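Practicing the Simple Interrupted Stitch on a Bench Pad
Skills notes, Vemenness Teaching Lab
Written by Hakim Liew. Last revised December 13, 2021

These notes cover the simple interrupted stitch with an instrument tie, for first-year students working on a bench pad. They assume you can already open a suture packet without touching the needle. Continuous and mattress stitches have their own sheets. Nothing on this page replaces supervised teaching, and none of it is meant for closing a wound on a person.

What you need

One silicone or foam-backed practice pad
Needle driver, toothed forceps, suture scissors
3-0 nylon on a curved cutting needle
A steel ruler marked in millimeters
A fine marker
Sharps container within reach of the dominant hand

Pads are in cabinet 224. Sign the sheet on the door. The Votus pads are softer than the Wragg pads and tear sooner at the edges, so use them for light practice and keep the Wragg pads for tension exercises. Expired suture is fine for the bench but goes in the red tray, never back in the stock drawer.

Setting up

1. Fix the pad so it cannot slide. The Hodarport clamps hold the short sides. Tighten until the pad stops moving, then stop – a pad that bows upward pulls the cut open and the spacing will come out wrong.

2. Place the cut roughly horizontal to your body. A right-handed student sets the shoulders square to the pad and works with the needle driver coming in from the right. Left-handed students reverse this.

3. Mark the stitch points. Put dots 5 mm from the edge on both sides and 5 mm apart along the length. Each dot must have a partner directly across from it. Do this for the first three sessions, then work without marks.

Placing the stitch

4. Load the needle. Grip it two-thirds of the way back from the point, at the tip of the jaws, with the needle at a right angle to the driver. Do not grip at the swage, where the thread joins. The needle is weakest there and will bend.

5. Lift the far edge with the forceps. Use one tooth side only and lift, do not squeeze. Marks left in the pad mean too much grip.

6. Enter at 90 degrees. Turn the wrist and let the curve of the needle do the work. Pushing the needle in a straight line gives a shallow bite and tends to bend it.

7. Bring the point out in the middle of the cut. Regrip, pull through, reload, and enter the near edge from inside at the same depth. With practice the two passes can be made as one, but keep them separate until the depths match every time.

8. Pull the thread through until a 3 cm tail remains on the far side. Put the needle down where you can see it.

Tying and cutting

9. Hold the driver over the cut, between the two ends. Wrap the long end around the jaws twice, take the short tail, and pull it through toward yourself. The hands finish on opposite sides from where they began.

10. Lay the throw flat. The edges should touch and no more. If the pad puckers, the throw is too tight. Loosen it before going on.

11. Add a single throw in the opposite direction, then another in the first direction. Three throws is the minimum for nylon on the pad. Add a fourth if the thread slips.

12. Slide the knot to one side of the cut. Cut both tails short, but leave enough to grip for removal.

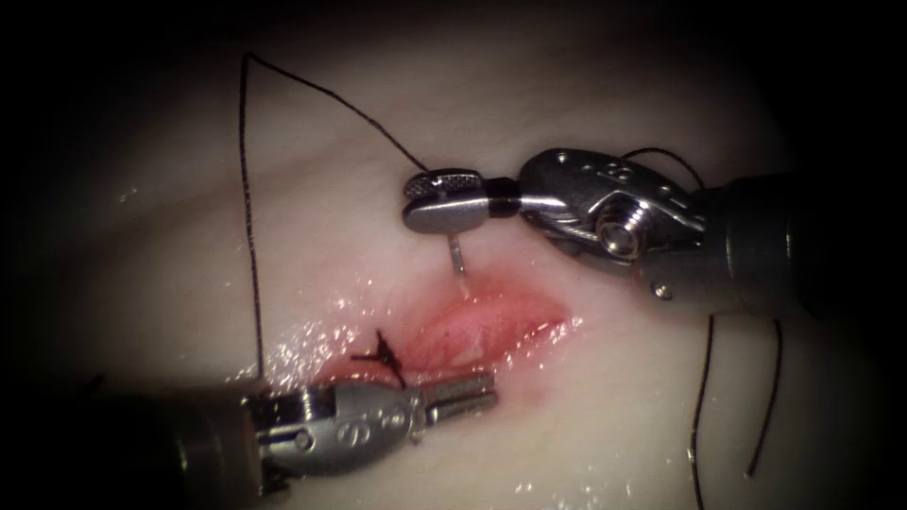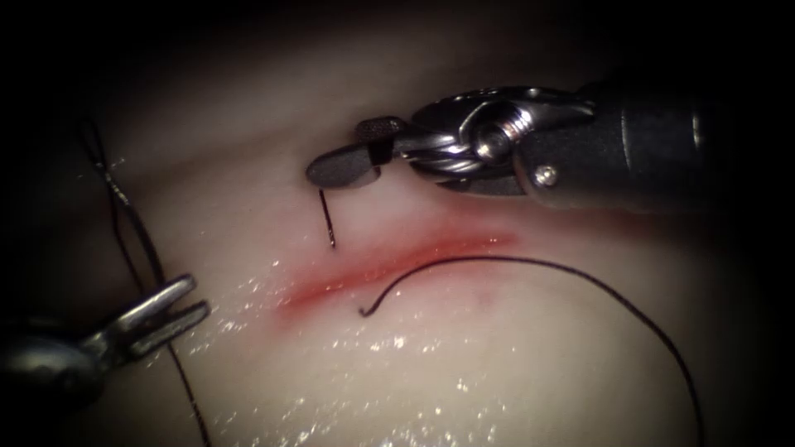 Both pictures show a linear incision lying roughly horizontal. In the first, the knot is at the left end with its tails cut short.

13. Move to the next pair of dots and repeat. For a straight cut, many teachers prefer the first stitch at the midpoint, then the middle of each half. Working from one end is also accepted on the bench, but check the far end after every second stitch for a "dog ear", where one edge has run longer than the other.

Checking your work

Lay the ruler beside the finished line. Entry and exit points should be equal distances from the cut, to within 1 mm. Gaps between stitches should match to the same limit. Press lightly on each side of the line and look for places where the edges open.

Common faults

Edges roll inward: the needle went in at a slant. Return to step 6.
One edge sits higher: bite depths differ. Pass each side separately.
Knot loosens overnight: throws all made in the same direction, giving a granny knot.
Thread frays: it has been gripped with the driver somewhere along the working length.
Needle rotates in the jaws: worn inserts. Tag the driver and leave it in the repair box.

Clearing up

Needles go in the sharps container before anything else is moved. Count them against the packets opened. Wipe the pad with mild soap and water and dust it lightly with talc. Alcohol hardens the surface of the Votus pads – do not use it on them.

Assessment bookings open in January, room 265.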